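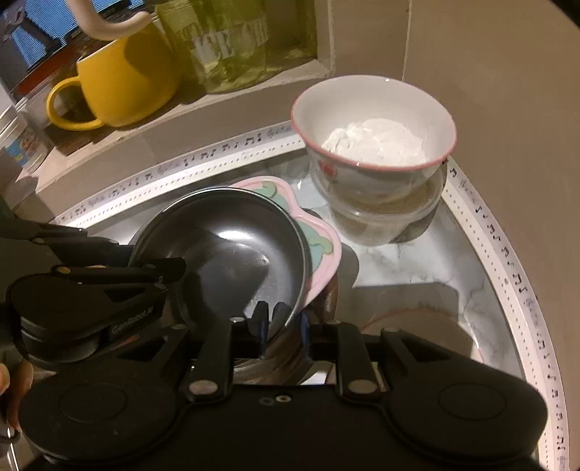 Ticket 263 - Sources and captions missing on the Dow Inn page
Opened by: Agnes MacBrayne
Site: Trondalcombe Local History Pages
Status: Open, partly solved

Since the change to the new Kinatia software, the page on the history of the Dow Inn has lost all its source notes, and two paragraphs now stand under the wrong heading. The section on the inn kitchen is the worst one. It should begin with the inventory of pans and kettles which the landlord's widow made, and a small round frying pan, black inside and with a silver rim, is the sort of thing most readers will think of when they come to the word "skillet" in her list. Instead the section begins in the middle of a sentence about the stable roof. I do not know if this is a fault of the software or if I did something wrong when I copied the text.

What I expected: each paragraph with its small number, and the list of books and papers at the foot of the page.
What I see: no numbers, no list, and the kitchen text mixed with the stable text.
How often: every time, on my laptop and also on the computer in the library.

I have tried already:
Reload the page. No change.
Log out and log in. No change.
Open the page without logging in. The same fault.
Open the page about the Jindstead mill. This one is correct, with all its notes.

Agnes

Reply from Domingo Medina, 10:20

Thank you, Agnes, this is a very clear report. I looked at the stored text of the page and I am glad to say that the notes are not deleted. There are 47 of them and they are all there. The software does not show them, and I want to find out why before I change anything.

Please do not edit the page for now. If you save it in its present state, the old version can be more difficult to bring back.

One question. Was the Dow Inn page typed directly into the old site, or was it pasted from another program?

Reply from Agnes MacBrayne, 11:05

Pasted. The first half was typed by me many years ago in a word processor, and the second half came later from a scanned booklet. The Jindstead page I typed directly. I remember it well, it took the whole of one December.

I will not touch anything.

Reply from Domingo Medina, 14:40

Then I think we have the first cause. In the pasted pages the note numbers are written inside square brackets of a different type. They look the same on the screen but the computer reads them as another character. Kinatia does not recognise them and hides the whole note.

Log of what I did on the test copy:

Step 1. Made a copy of the page as it is now. The live page was not changed.
Step 2. Replaced the wrong brackets with the normal ones. After this, 47 notes visible.
Step 3. Checked the order of the notes. Notes 1 to 30 correct. From note 31 the text of each note is one place too late, so that note 31 shows the source for note 30, and so on.
Step 4. Found an empty note after number 30. Removed it. The order is now correct to the end.
Step 5. Looked for other pages with the same brackets. The search gives 88 pages out of 400 on the site. I have not repaired these.

The mixed paragraphs are a separate problem. The scanned booklet had two columns, and the scan was read straight across the page in one place. So half a line belongs to the kitchen and the other half to the stable. I believe this fault was on the old site too, but there the section was folded shut and a visitor had to click to see it.

This I cannot repair alone, as I do not know the right order of the sentences. Do you still have the booklet?

Reply from Agnes MacBrayne, 16:15

I have it, the cover is loose but the pages are complete. You are right about the columns. It is a little embarrassing that this was on the site for so long and no reader wrote to me.

I have now typed the two paragraphs again from the paper and I attach them as a plain text file. I also corrected one thing: the brewhouse was behind the inn and not beside it. The old text had this wrong and the map agrees with the booklet.

Please keep the widow's spelling in the inventory exactly as it is. "Skellet", "ketel" and "chafyng dishe" are not typing mistakes. The spelling tool marks them in red and I am afraid that somebody will accept the changes.

Reply from Domingo Medina, 17:30

File received, thank you. The new paragraphs are in the test copy, and I switched off the spelling tool for this page. The live page is still the old one until you have read the test copy.

Still to do:
Agnes to read the test copy and compare notes 28 to 35 with her own papers.
Domingo to publish the page when Agnes agrees.
Domingo to repair the brackets in the other pages, on Sunday evening when the site is quiet.
Both to check the churchyard pages by hand - they use square brackets also for letters that cannot be read on the stones, and those must stay.

I leave the ticket open until the churchyard pages are checked.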